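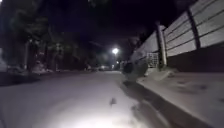 February 10, 2023

Couldn't settle after dinner so I put my big coat on and went for a walk, the long way, down the lane and back. I do love it when it's dark and there's hardly a sound (well, apart from me humming). I ended up thinking about fences the whole time, which is what happens when you've been getting quotes for one! The slatted kind really is growing on me, all those pale stripes running off toward the street lamp. Do-yoon Choo says they're a pain to clean and I should get plain boards from Garrido and be done with it. Garrido wants 2,207 dollars. The slats would be 2,894, and that's before the posts, so I've been sulking over it since October.

I also want one of those little lattice grilles down low, like the one by the post. No idea what it's for. I just like it.

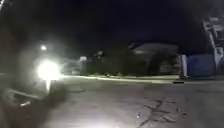 Hedges, curb and the white post, at night.

My own hedge needs a serious haircut before any fence goes in, and I kept looking at these low round ones and feeling guilty. Maybe next weekend if it's dry. I like the bit of blue past the post too, though I can't see myself being brave enough to paint anything that color.

Came home, had 2 cups of tea and the last of the ginger cake, and still haven't called Garrido back. Tomorrow, before lunch.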